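4. What people told us about caps

4.1 Why I ended up reading the diaries twice

I'd meant this section to be short. The plan for the Trirton study was to ask households how they tell one plain bottle from another once the label has come off, worn away or never been there in the first place, and I had assumed the answer would be "by where it's kept". Everyone I talked to beforehand assumed so too. You know which one is the washing-up liquid because it's by the sink, and you know which one is the floor cleaner because it's under it. So I coded the diaries for place first, and only went back for caps when the place codes left me with a big pile of entries I couldn't put anywhere.

There were 2,356 entries in all, from 114 households in Letis and the villages just south of it, kept through October on the paper sheets described in section 3. People wrote when they liked and as much as they liked. A few sheets hold one line a week ("used the vinegar, it was in the wrong bottle again") and others go on for pages, with arrows. I loved the ones with arrows. They are murder to code.

What struck me on the second reading was how often the cap did the naming. People wrote "the blue one", "the red top", "that green-lidded thing of your mother's", and they nearly always meant the lid and not the bottle, even when the bottle had a perfectly good colour of its own. One woman in Letis had three brown bottles on a shelf and called them the white, the black and the gold. Her husband, filling in the same sheet in a different pen, used the same three names without any explanation, and it took me most of an afternoon to work out that they weren't talking about paint.

4.2 Caps that move

The trouble starts when a cap ends up on another bottle. Screw caps of the same size will happily swap, and in a kitchen where bottles get rinsed and left to drain in a heap, swap they do. I had expected people to find this annoying and to put it right. Quite a lot of them did neither. They let the name go with the cap. If the red top was now on the tall bottle, then the tall bottle was the red top, and whatever went into it next was what the red top had always held (in the households that bothered to tell us, this was mostly vinegar).

I don't want to make too much of it. Sleiman's earlier work on pantry labels, which I came to late and wish I'd read before writing the diary instructions, suggests that people are quite relaxed about containers as long as they are the only person using them, and get strict as soon as there's a second cook. Our diaries lean the same way, though I can't show it properly: we asked who lived in the house but forgot to ask who did the cooking. That was my mistake and I'd put it first on the list for anyone repeating the study.

The households with small children were another matter altogether. Here people wrote about caps as something to be got right, with underlining. Several kept one cap colour for anything that mustn't be drunk and threw out spare caps of that colour when they turned up. One father had gone further and glued a strip of sandpaper round the neck of each cleaning bottle, so he could tell by feel in the dark, and he drew us a very careful diagram of it. I tried this at home and I have to say it works well, apart from the scratches on the shelf.

4.3 The plain white bottle

Of all the containers in the diaries, the plain white one caused the most writing. It gives you so little to go on! You can't see what's in it, you can't see how full it is unless you hold it up to a window (and often not then), and without its label it could be milk, bleach, fabric softener or the stuff you put on a lawn. Brown glass at least looks like medicine. A clear bottle shows you its contents and lets you argue about them. With a white bottle the lid is all that's left, and the sheets show people leaning on it hard.

I went back through the entries that mention a white bottle and looked at what else people said about it. Height came up now and then ("the tall white one"), usually when there was a short one nearby. Shape hardly came up at all. Smell came up far more than I'd have liked, given what some of these bottles held, and I've passed those entries on to the people writing the safety chapter. But the usual form was the colour of the bottle followed by the colour of the top, or just the top alone, as in the type shown in Figure 5.

Figure 5. Tall white plastic bottle with a blue screw cap (left foreground, on the grey table top).
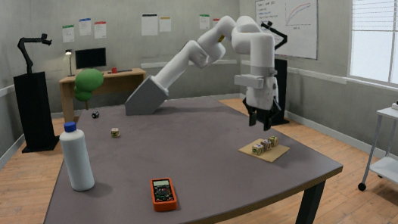 So-ying Chiang, reading a draft of this section, objected that I was treating the cap as a name when it might only be a reminder. Her point was that someone who writes "the blue one" on a diary sheet is writing for themselves, at their own sink, and would say something quite different to a visitor. She wanted to know whether anybody had written down what they called a bottle when asking another person to fetch it.

It's a fair question, and the answer is that 2 households did, both without being asked to. In the first, the request was "the blue top, under the sink, at the back", which gives the cap and the place together. In the second it was "the one with the blue lid, no, the other one", and then a long note about the argument that followed. I wouldn't build anything on that. Still, both requests began with the lid, and neither person thought to mention what was inside.

I've since changed the diary sheet for the Revatness round so that there is a separate column for things said aloud. It's narrow, because the sheet was full already, and the first complaints about the size of it have come in. Coding of those sheets follows the scheme in section 3, with "cap alone", "cap and place" and "cap and contents" kept apart, and swapped caps marked with a star wherever the writer noticed the swap.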